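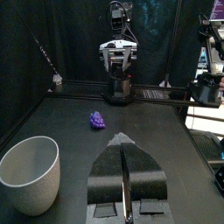 4.3 Padding the fingertips and setting the grip

The Plosex finger pair ships bare. Bare tips slide on anything round or glossy, so pad them before the first pick test. Read the whole section before you start.

CAUTION: Turn the arm's power supply off at the switch. The fingers can close without warning when the controller restarts.

1. Wipe both fingertips with alcohol and let them dry.

2. Cut two strips of pale gray grip tape, each 51 mm long.

3. Wrap one strip over each tip. Small wrinkles are fine — a loose edge is not. Keep tape out of the slot between the fingers.

4. Turn the power back on and open the Bellska console. Set the port to 2301.

5. Type "close 200" and press Enter. The padded tips should meet evenly.

6. If you see a gap, raise the value a little at a time. Do not go past 226.

7. Lay a light object such as toy grapes on the open table and run the pick test. Repeat with a larger one, such as a planter-style cup.

NOTE: On a bench with more than one arm, check the arm name in the console before step 5. Commands go to the last arm selected.

Replace the tape when it starts to peel. For wrist camera focus, go to 4.4.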